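Farko Power Banks and Phone Cases: Your Questions

Last updated Sep 15, 2018

Hi, I'm Telma, and I run this little store with Jeferson Cordeiro, who packs the boxes and answers the emails I forget about. We sell the Farko power bank, the Fistby line of phone cases and a few cables. These are the questions that land in our inbox most, with the answers I usually type out by hand (so please look through before you write!).

Which power bank should I get?

We carry two. The small Farko is 3000 mAh and fits in a jeans pocket. I carry it myself, and it gets my phone through a long evening. The bigger one is better for camping or for two people sharing. If you mostly charge at your desk and only panic now and then, get the small one and save your money.

How many full charges will I get?

Fewer than the math says. Some of the power is lost as heat on the way to your phone, and an older battery takes longer to fill. With the small one, expect one decent top-up on most phones and don't plan on a second.

My power bank won't turn on out of the box. Is it dead?

Probably not! They ship partly charged and sometimes go to sleep in the warehouse. Plug it into a wall charger (a laptop port can be too weak) and leave it for an hour. If you see no lights after that, write to us and we'll swap it.

Can I take it on a plane?

In your carry-on, yes, for both sizes we sell. Don't put it in a checked bag. Airlines have their own rules on top of that, so check with yours before you pack.

What colors do the Fistby cases come in?

Black, gray, clear, a dark red and lime green. The green was Yamila Maldonado's idea back in May and I argued against it, and now it's the one I reorder most. Go figure. It's glossy, so it shows fingerprints more than the gray does.

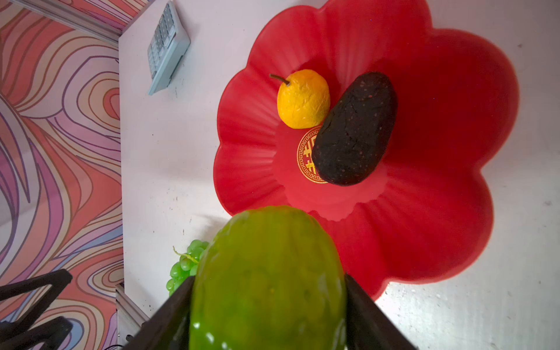

Will a case fit my phone if the model name is almost the same?

Please don't guess on this one. An "edge" or "plus" version is a different shape, and the buttons won't line up. Look in your settings under "About phone" and match the full model number to the list on the product page. If you're stuck, send me the number and I'll look it up.

Do the cases work with a screen protector?

Most do. A thick glass protector that runs right to the edge can get pushed up at the corners by the Fistby, and then you get bubbles and you're mad at both of us. Film protectors are fine.

How long does shipping take?

Usually 5 business days inside the US. We ship from the Nadley warehouse, and orders placed before noon go out the same day unless Jeferson is swamped.

Can I return something I opened?

Yes, for 33 days after it arrives. Cases need to come back without scratches. Cables too, please, and coiled if you can manage it... you would not believe the knots.

I entered the wrong address. Help?

Email us right away with your order number in the subject line. If the label hasn't printed I can change it in a minute. If it has, we wait for the box to come back and then send it out again, and the second postage is on you, sorry.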